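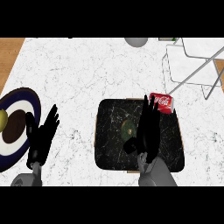 Glenys Bellis wrote in to ask whether you can read a notice to mariners without having served in the Navy. You can, Glenys. It takes a chart, a pencil and some tolerance for capital letters.

How to tell where a missile test is going to come down

1. Find the warning. Navies and coast guards post hazard areas before a launch. Search for "hazardous operations" and skip the ones concerning buoys, of which there are a great many.

2. Copy the corners. Each area is a list of latitudes and longitudes. Check your minus signs, or your splashdown will land in a cornfield. In May I put one 600 miles inland and told people.

3. Plot them in order. I use Vidudley, a free map program with the charm of a tax form. Join the last corner to the first.

4. Look for a second box. A long shot usually gets one near the pad and another far downrange. Measure between them. My last pair was 239 miles apart, so hardly a long shot.

5. Note the times. They're in UTC, and the window often covers several days. A window closing quietly may mean a delay, or that you've misread step 2.

Save your plots. The next warning may reuse the same corners.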